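Les sanctions, ce grand confort

Je vais me faire des amis : je ne crois plus aux sanctions économiques. Enfin, plus à celles qu'on empile sans jamais les relire. J'y ai cru longtemps, pourtant ! Quand j'étais étudiant, je trouvais ça élégant, une arme qui ne tue personne, qu'on signe dans un bureau et qu'on lève quand l'autre devient raisonnable. Sauf que l'autre devient rarement raisonnable, et qu'on lève rarement.

Ce qui m'a remis le nez dans le sujet, c'est un petit livre de Lenni Ikonen, paru en décembre chez Pelkonen et que j'ai fini la semaine dernière (il m'a fallu du temps, le chapitre sur les assurances maritimes est rude). Ikonen a passé des années à suivre des importateurs de matériel médical, le genre de gens qu'on n'invite pas sur les plateaux. Il raconte l'histoire d'un grossiste, Lonum, qui avait toutes les autorisations pour livrer des pièces de dialyse. Toutes ! Le dossier faisait 819 pages. Aucune banque n'a voulu faire le virement. Rien ne l'interdisait, mais le service juridique avait peur, et un service juridique qui a peur, ça vaut tous les embargos du monde.

On me répond toujours la même chose dans ces cas-là : et alors, tu proposes quoi, la guerre ? Non. Je propose qu'on arrête de faire semblant que l'exception humanitaire fonctionne parce qu'elle est écrite. Je propose aussi qu'une sanction ait une date de fin, dix ans au grand maximum, et qu'il faille un vote pour la prolonger, avec des députés présents dans la salle et obligés de dire pourquoi.

J'en ai parlé dans un débat à Nadow, devant presque 300 personnes, et je me suis fait reprendre assez sèchement par une dame qui avait quitté son pays à cause du régime en question. Elle m'a dit que je plaignais les mauvais. Je n'ai pas su quoi répondre sur le moment. J'y repense encore, et je crois qu'elle avait raison sur un point : il y a des sanctions qui visent juste, les comptes des généraux, les villas, les yachts, et celles-là je les garde volontiers.
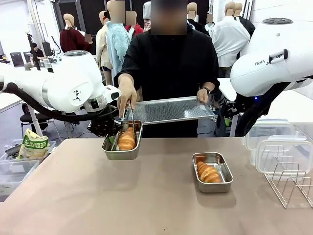

Croissants, pince et plaque perforée.

Mais les autres, celles qui ferment tout un pays ? Le général, lui, trouve toujours un cousin pour lui rapporter ce qu'il veut. C'est l'infirmière qui fait la queue. Et quand elle allume la télé, on lui explique que c'est notre faute, et pour une fois la télé d'État n'a même pas besoin de mentir beaucoup.

Alors oui, relisons les listes, ligne par ligne. C'est fastidieux, ça ne fait pas de belles conférences de presse, et je ne connais aucun ministre que ça amuse. Le livre d'Ikonen ferait un bon début, même en sautant les assurances maritimes.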